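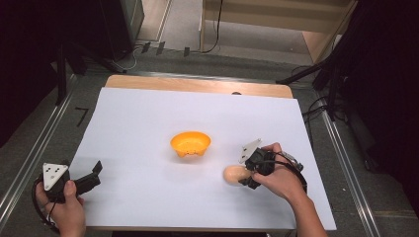
How far back does the new shed have to sit from the Firnelach lot line?
Four feet, measured from the eave and not from the wall. The Pokville code changed this in June. The old handout at the counter still says wall, so don't go by it.

Tuesday, morning

Went through the setback file again before starting on the survey overlay. Three places in the code mention accessory buildings and they don't agree with each other. The table gives 4 feet. The text under the table gives the same number but adds the eave language. The definitions section has an older meaning of "yard" that runs to the foundation. The clerk's office reads the text as controlling. I asked for that in writing and was told to send an email, which I did before lunch.

Pulled the plat for the Pietrzak parcel. The frontage is 213 feet on the plat and the deed agrees. The rear line has a jog in it that the tax map leaves out completely. Anyone working from the tax map will put the rear yard in the wrong place. I have marked our copy in red.

Easement: one for drainage, along the east side, recorded. There is supposed to be a second one for the shared driveway but I can't find a recording for it. The Drestby lot has used the driveway for years, going by the old site plans. Use is not the same as a grant, so this goes on the list for the title people. Do not draw it on the overlay as an easement. I put it in as a dashed line with the note "driveway, rights unknown."

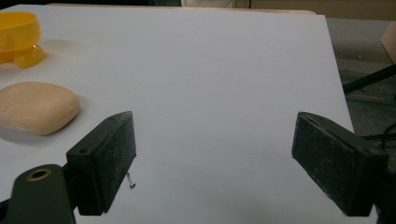 Same problem with the turnaround at the end. It shows up on the older of the 2 site plans and is gone from the later one, with no revision note. I left it off the overlay and wrote the sheet number in the margin.

After lunch

Variance or no variance. If the shed moves toward the house it clears the side line, but then it runs into the separation rule between buildings. If it stays where the owner wants it, the eave is over the line by a few inches. Options as I see them:

Trim the overhang on that side. Cheapest. Needs a revised elevation.
Turn the shed so the gable end faces the line. Needs a new sketch and the owner may not like the door position.
Apply for the area variance. Notice to neighbors, a hearing, and a wait.

I would try the overhang first. The building inspector can sign off on that without a hearing as long as the drawing shows the dimension to the eave.

The appeal period is 60 days from the date the decision is filed with the clerk. Our checklist has it running from the hearing date. Fixed on the shared copy, but any printed ones in the drawers are still wrong.

To do

Get the clerk's reply on the eave wording and put it in the file.
Ask for the Drestby deed, the full chain if they have it.
Redo the overlay at the larger scale, since the jog can't be read on the current sheet.
Check whether Firnelach was ever merged with the lot behind it. The lot numbers skip there and I don't know why.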